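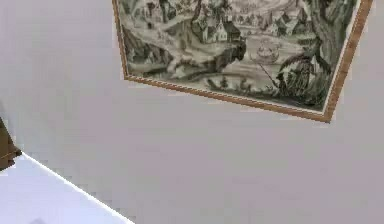
Killgate Public Library, Office of Collections
December 17, 2018

The Library is changing the way it lends items from its circulating art collection. The posts in this thread set out the new rules, the reasons for the main changes, and the steps borrowers should take before the end of the winter loan period. (Thread)

The circulating art collection is open to any adult resident of Killgate or Rimthorpe who holds a library card in good standing. Residents of Esholm may borrow under the existing agreement between the two library systems. Proof of address is required at the first loan only.

Under the old rules, a borrower could keep a framed work for one month and renew it once. Many borrowers told us that a month was too short to make the trip worthwhile. From the start of March, the standard loan will be two months, with one renewal of the same length if no other person has placed a hold.

Each household may have up to two works on loan at the same time. This limit applies to the household and not to the card. Where several members of a family hold cards, staff will check the address on file before a second or third work is released.

Holds may be placed at the desk, by telephone, or through the online catalog. A work on hold will be kept at the pickup desk for seven days. After that time it will go to the next person on the list or return to the racks.

The hold list for the Mahama prints is now closed. It will reopen when the present list has been served. Borrowers who are already on the list keep their place and do not need to apply again.

Several residents have asked whether works can be sent to the Rimthorpe branch. At present they can not. The Rimthorpe building has no secure storage of the right depth, and the delivery van is not fitted to carry glazed works. The question will be looked at again when the van lease comes up for renewal.

Borrowers must bring a vehicle with enough flat space to carry the work upright. Staff will wrap each item in a padded cover before it leaves the building. The cover is part of the loan and must come back with the work. A missing cover will be charged at replacement cost.

Works may not be carried home by bicycle. Works may be taken on the bus only if the item is small enough to rest on the lap. Desk staff have the final say on whether an item may leave the building by the means proposed.

Care in the home: please do not hang a borrowed work above a stove, a radiator, or a working fireplace. Bathrooms are not suitable. Direct sun should be avoided, and this applies with special force to watercolors and to any item with a blue dot on the catalog card.

Hanging hardware is fixed to the back of every work and must not be removed, moved, or replaced. Adhesive strips are not permitted on any part of a borrowed work. Borrowers may ask at the desk for a pair of wall hooks, which are free and need not be returned.

Cleaning: a soft, dry brush may be used on the outside of the molding. Please do not use water, glass spray, or furniture polish. If the glazing is marked, leave it as it is and mention it at the time of return.

Damage should be reported within five days. Prompt reports make repair easier and cost less. The Library does not charge for ordinary wear, for loose hanging cord, or for small scuffs to the molding. Charges for broken glass and torn works will follow the schedule posted at the desk.

No deposit is required. The Library considered a deposit during its review and decided against it. Loss rates over the life of the collection have been low, and a deposit would have kept out some of the residents the service is meant to reach.

Overdue works: a reminder will be sent two days before the due date and again on the day itself. Once a work is seven days late, all borrowing on the card will be paused until it comes back. There is no daily fine for art loans, and any daily fines now on record for art loans will be cleared by the end of the month.

Schools, clinics, and places of worship may apply for a group loan. A group loan may cover up to five works and runs for the length of a school term. The applicant must name one member of staff who will be responsible for the works. Forms are at the desk and on the Library's website.

Local artists often ask how to offer work to the collection. Offers are considered once a year. The next closing date is the last working day of March. Please send clear photographs and measurements by mail or email, and do not bring original works to the building unless asked to do so.

Loans made before today remain under the old rules until the item is returned or renewed. A borrower who renews in March or later will move to the new terms at that point. No new form is needed.

The art racks will be closed for inventory during the first week of the new year. Returns will be accepted at the main desk throughout. Please do not place framed works in the book drop.

Questions may be sent to the Office of Collections through the contact page or raised in person at the Killgate desk. Replies to this thread are read during opening hours, but account matters can not be handled here.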